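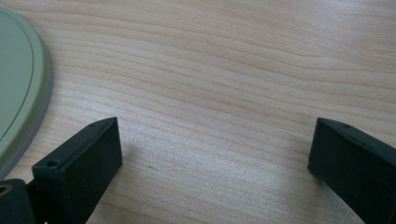 Finger change on the Prisside hand tool, notes as I go. Bench 2, Wed 16 November.

Old pair came off with 54 days on them. Pads had gone shiny at the tips and the left one had a hairline crack at the rear screw hole. Same spot as the August pair.

Cause is over-torque. The fingers are plastic and the hole has no washer seat, so the screw head bites straight in. Torque driver is now set to 0.8 and labelled. Please leave it there.

Brass inserts in the mounting block: check them before the new fingers go on. If an insert turns with the screw, stop. Pull it and reset it with the iron. Don't glue it.

Jeanie Cowie asked about threadlocker. No. The Hultex stuff we stock attacks this plastic. Witness mark across the screw head, paint pen, done.

Alignment: close on the 3 mm shim, light behind. Gap should be even top to bottom. If it opens at the tip, slack off the front screw, square it up, retighten front then rear.

Then re-zero the width encoder. Fully closed, hold 2 seconds, fully open, hold 2 seconds. Skip this and every width in the log is out by the pad wear on the old set.

Wipe the inner faces with isopropyl and a lint-free cloth. No citrus cleaner, it leaves a film and grip goes off.

Spares: 8 fingers left in the grey drawer. Next batch is on order from Trellholm.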